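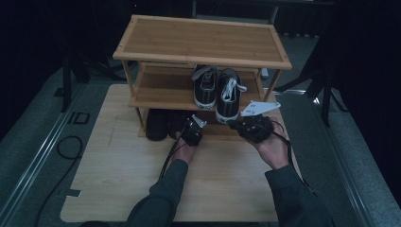 Aperture from the wrist camera, part two

In the January post I left the aperture estimate in a state where it worked on most episodes and failed on the rest without saying so. This post covers the replacement, which has been merged into Drilier, and the time alignment change in Tamer that had to go in first. If you only use the exported trajectories, skip to the section on the schema change.

Background in one paragraph. Stelau records three video streams per episode, one head and two wrist, plus pose for both hands. Drilier reads a Stelau recording and produces a per-frame jaw opening for each hand. Tamer resamples everything to a 50 ms grid and writes the file the policy trains on. The shoe rack set is 451 episodes. All of the numbers below are for that set, processed on Haugen, our one machine with enough disk.

Time alignment

The old Tamer assumed that the head and wrist streams shared a time base once the recorder had stamped them. They shared a clock. The stamps, however, were applied when a frame arrived in the recorder process, and the head stream takes a longer path to get there. The offset came out at 39 ms, head behind wrist, measured by pointing all of the cameras at a blinking LED and cross-correlating the brightness traces. It didn't move between sessions or with CPU load.

For slow motion this does little harm. For a jaw closing on a heel tab, it puts the close event in the wrong grid cell a good part of the time, and you get an observation in which the head view shows open jaws and the action label says they have already closed. The policy learns to close early. We had been blaming the aperture estimate for that, and I spent most of a Tuesday tuning a filter that was fine.

The fix is a per-stream offset in the recording header, applied by Tamer before resampling. Older recordings have no such field. For those, Tamer takes the offset from a sidecar file in the dataset root and refuses to run if there is neither a field nor a sidecar. I considered a default of zero and decided against it. A wrong zero is how we got here.

Pose is interpolated (linear for position, slerp for orientation). Images are nearest-neighbor in corrected time. Aperture is interpolated as well, with one exception: if the two bracketing samples differ in validity, the output is marked invalid. The previous version averaged a real value with a held one, and the result looked plausible in every plot.

What the old estimator did

It looked for the inner edges of the two finger pads in the wrist view, fit a line to each, and took the distance between the lines at a fixed image row. A lookup table turned pixels into millimeters. It needed no markers and ran faster than the decoder could supply frames. The weak point was the assumption that a pad has an edge that can be described by a line.

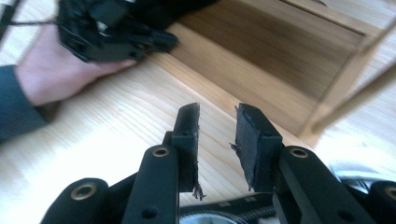 Edge fitting is sensitive to whatever lies along the edge, and a robust loss helps only as long as the outliers are a minority. I had used a Huber loss and then a RANSAC variant, and both did well on the calibration clips, which were recorded with fresh pads. On the pads as they are after a lot of shoes, the fit has less to hold on to: a tuft of fibers hangs from the bottom inner edge of the left one, a small flap has torn out at the left edge of the right one, and the top edges are uneven to begin with. The row where I sampled the distance went through the tuft. The fitted edge on that side moved inward, and the reported opening dropped with no change in the jaws. The brass eyelets in the linkage have none of these problems. Each is a gold ring around a dark center on black plastic, and it sits on a pivot, so its path in the image follows from the geometry.

The eyelet estimator

Since the wrist camera is fixed to the gripper body, each pivot can only travel along one curve in the image as the jaws open and close. Aperture is a single parameter along that curve. That turns detection into a one-dimensional search, and I should have started there.

Calibration records a slow open-close sweep with gauge blocks at known widths. For each tracked pivot we fit a smooth curve from aperture to image position, plus an expected ring size. At run time, Drilier evaluates a ring template along the curve and records the response as a function of aperture. With two upper pivots per gripper, one on each linkage arm, there are two response curves, and they are multiplied. The peak is the estimate. The width of the peak gives a confidence, which the old method never had.

The outer links have eyelets too. I use them when they are in view, at lower weight. They sit close to the border, and on some units part of a ring falls outside the image, which pulls the template response toward the visible side. A mask for partial rings would fix that properly. I have not written it.

The template is matched on a color-opponent channel. Grayscale was fine on black plastic over a dark background and poor on black plastic over pale wood, where the outline of the arm gives a stronger response than the ring does. The board and the rack are both pale wood, so that was most frames. In the opponent channel the wood is warm as well, and a plain threshold would light up half the image, but a small warm ring with a dark hole and a black surround is rare enough that the template picks it out.

Smoothing is a constant-velocity Kalman filter followed by a backward pass, as everything runs offline. The measurement variance comes from the peak width. Frames with no acceptable peak go in as missing measurements. After a run of missing frames longer than 12, the output is marked invalid even though the smoother will happily produce a value for it.

Occlusion

The obvious objection is that pivots get covered. Hjørdis Skjelbred raised it in review, with laces specifically in mind, and asked for a test on the episodes where the jaws go into the shoe. It was a fair request. Loose laces are the worst thing in this dataset: thin, bright, high contrast, and they go wherever they want.
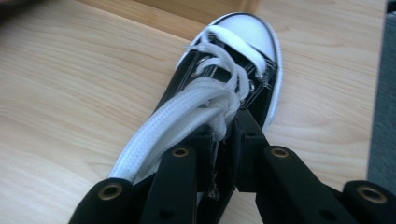 Jaws at the collar of the high-top, with the laces piled up. All four brass eyelets stay in view, and the long lace end passes behind the leftmost finger.

Two effects need to be kept apart here. A lace in front of a ring lowers the response at the true aperture, which widens the peak and lowers the confidence, and the other pivot carries the estimate. I am content with that. The second effect is a false response, where something else on the curve looks like a ring. Shoe eyelets were my first suspicion. On the high-top they are silver and small, and the size term removes them. A ring term without a size prior did lock onto them in two episodes, so the prior stays in and there is now a regression test with both clips.

Contact turned out to matter more than laces. When a finger presses hard against canvas, the linkage flexes a little, and the left and right pivots stop agreeing on one aperture. The product of the two response curves then has a low, broad peak in the middle. I tried a model with a second parameter for asymmetric flex. It fit better and was unstable near fully closed, where the two parameters are nearly indistinguishable in the image. For now the disagreement between pivots is exported as its own column and the estimate stays as it is. The column spikes on contact with some regularity and may end up being useful as a crude contact signal, though I wouldn't train on it yet.

Results

With the old estimator, 39 episodes needed hand correction in the review tool. With the new one it is 12. Most of the remaining ones have the gripper turned so that low daylight falls directly on the linkage, where the rings wash out along with everything next to them. An exposure limit in the recorder would probably do more for these than anything I can add in Drilier.

Runtime is worse. The search evaluates more templates than the edge fit did, and a full pass over the set on Haugen now has to be left overnight. Coarse-to-fine search along the curve is the obvious improvement and is on a branch. It currently skips over narrow peaks during fast closes, which are the peaks that matter.

I have not retrained on the new labels with the full budget. A short run no longer closes early on the heel, which I attribute to the 39 ms and to nothing else in this post.

Schema change

Tamer output now has four more columns per hand: aperture confidence, aperture valid, pivot disagreement, and the source time of the image used. The aperture column keeps its name and unit. Where valid is false, aperture is NaN. It used to be the last good value. Code that sums over the column without checking will now produce NaN, and I would like it to.

The action normalizer computes its statistics over valid samples only. If you cached normalizer stats from before the merge, delete them. The loader compares a hash and will complain, but the check is skipped when stats are passed in by path, as two of our launch scripts do.

Gripper calibration is stored per unit, keyed by the serial number in the recording header. Swapping the pads does not invalidate it. Taking the linkage apart does. The sweep takes a few minutes and the script prints the residual for each gauge block. If the residuals are all on one side, the camera mount has shifted, and the sweep should be repeated after tightening it.

Open items, in the order I expect to get to them: the mask for partial rings, the coarse-to-fine branch, and reading the stream offsets automatically from an LED clip at the start of each session so that the sidecar files can go away.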